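Workshop tips: gripper closes off-centre

Fault: one finger meets the block first, pushes it sideways and the arm stalls. Angus Jardine logged this on the Fledon cell in December. Before closing, compare the gap on each side of the block.
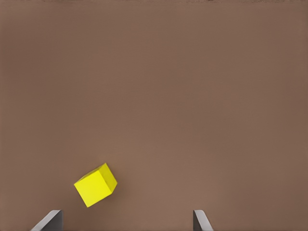 Re-zero the wrist, then drop approach speed from 700 to 200. Keep the second arm stopped while you do it. With two arms over one table, a stall on one side won't always halt the other. 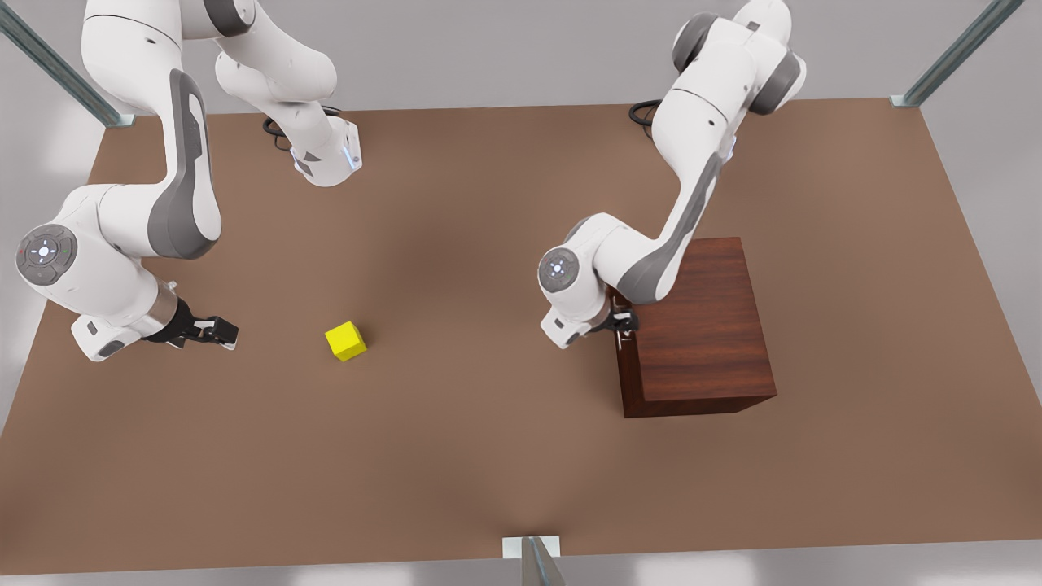

After a stall

Hit the e-stop before reaching in. Wait 20 seconds, then reset.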